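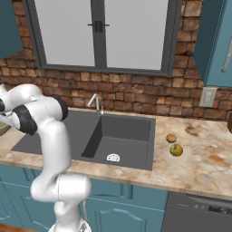

At Zisik, a catering supplier in Prondthorpe, the word "robot" used to make people go silent at lunch. The company cooks 300 meals a day, and in February the management began to plan which part of the kitchen work could go to a machine. Everything is tried in simulation first, in a model kitchen with brick walls, teal cabinets and a white arm standing close to the sink. The staff were invited to look at the screen and to say what was wrong.
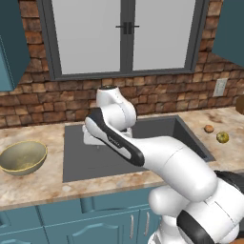 They had much to say. A rinsing job that an engineer sees as one movement is, for a kitchen worker, a chain of small decisions, and 4 people from the early shift now spend 20 minutes every morning explaining these decisions to Tsang, the firm which writes the software. They are paid for this time — a point they had to ask for.

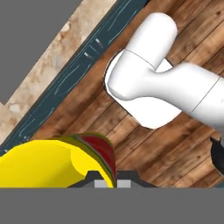
The gripper at the wall of a yellow container, in simulation.

No job has been cut so far. The pay scale has 2 new grades, and the heavy lifting is planned to go first. Some of the older workers still worry about what comes after the lifting.
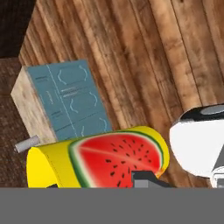
Brullari, writing to us from another kitchen, has less patience with such plans: "We also taught our machine everything we knew. I would like to see in the contract what we get for it." At Zisik, the talks on that contract start again in the autumn.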